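Workshop > Robot arms > Fixing a gripper that lets go

If your arm drops things halfway through a lift, I feel your pain. Mine did it for most of December and I blamed pretty much everything in the room before I found the real cause (a cable, of course it was a cable). I'm writing up how I tracked it down so you can skip the week I spent swapping finger pads.

The symptom goes like this. The gripper closes fine, the arm starts up, and somewhere on the way the fingers relax for a split second. No error on screen, no beep. The first time, it was a ceramic cup and I was sweeping for ages!

Before you touch anything, hit the stop button, park both arms and switch off the motor power. Then keep your hands out from under the grippers anyway. A gripper that lets go by itself might also close by itself – mine did, once, and I'm glad my thumb was somewhere else.

Step 1. Read the log

Aslak Tveit at Ilberg talked me into this and I wish I'd listened sooner. Save the log for one full run and search it for gaps in the gripper messages. My run had 1,763 lines, and at line 1,283 the gripper went quiet and came back with its force setting at zero. So the pads were fine. The gripper was restarting.

Step 2. Set up something you can repeat

You want the same reaches every time, high ones and low ones. I use kitchen stuff because that's what our Mamindale job is all about. I have the metal pail with the tall handle, the apple, the white kettle and an egg on the cutting board, with the knife block at the back, and both arms start from above. For the fault runs, only tell the arms to lift things you don't mind losing. The egg is there to be reached over, and please leave knives out of any lifting program.

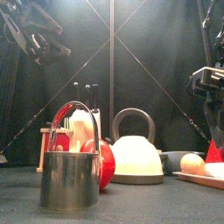

Step 3. Wiggle the cable

With the arm parked and motor power off, leave the gripper's own supply on and watch its status light. Bend the cable gently at each joint, starting at the wrist. Mine blinked out at joint 5, where I'd pulled the tie too tight and the wire had cracked inside the jacket. It looked perfect from outside, which still annoys me.

Step 4. Swap it and leave some slack

Turn everything off, fit the new cable, and tie it loosely enough that you can slide it with 2 fingers. Move the joint by hand through its whole range and check that nothing goes tight.

Step 5. Make it stop when it loses the gripper

Shafiq Herath pointed out that a new cable only fixes this cable. He's right, so I added a check – if the gripper misses a message, the arm halts where it is and waits for me. Run it slow the first time, with your hand on the stop button, and unhook the gripper's signal in software to make sure the halt kicks in.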